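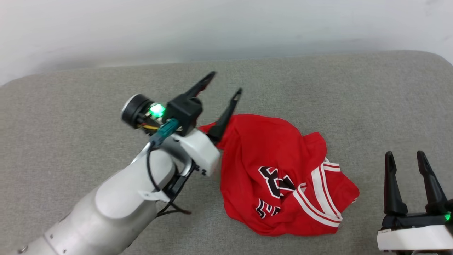

Gindel gallery: teaching the planner about laundry

Gindel is our planning and control stack for two-armed robots, and cloth is what we love testing it on most. A box keeps its shape when you grab it. A jersey doesn't, and every fold changes where the next grasp should go! This page collects a few moments from the Satau bench, with notes on what the software is up to at that stage of a run.

First look at the heap

Before either arm commits, Gindel scores grasp candidates across the cloth - 145 of them by default - and throws out any that would send the fingers into the soft surface underneath. Edges and trim get a bonus, as they tend to lead somewhere useful when you lift. The numbers on a jersey used to fool the edge finder terribly (a printed outline looks a lot like a hem if you only check contrast), so the newer model reads depth as well. It was trained on 1572 labeled heaps, and we're still adding more.

One arm works, one waits

Our favorite part of the code is Plurkano, the small scheduler that decides which arm moves next. In this stage the right finger is in the red cloth while the left gripper stays open off to the side. Plurkano replans 4 times a second and keeps a safety bubble around each forearm, cables included - that last bit took us far too long to add.

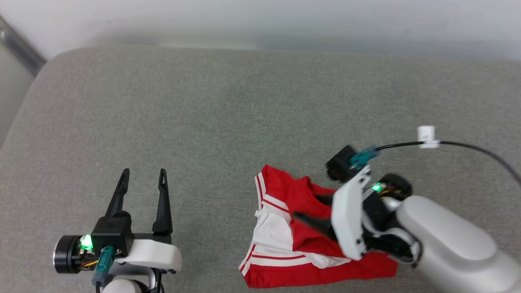
Does the planner need a full model of the garment before it starts?

It starts with only the visible surface and a guess at which edges belong together. The guess gets updated after each move, and a run is stopped after 19 moves if the cloth still isn't flat enough to fold.

Logs and replay files for these runs open in Gashaw, our viewer. Turn on the candidate layer first, it's great fun to scrub through!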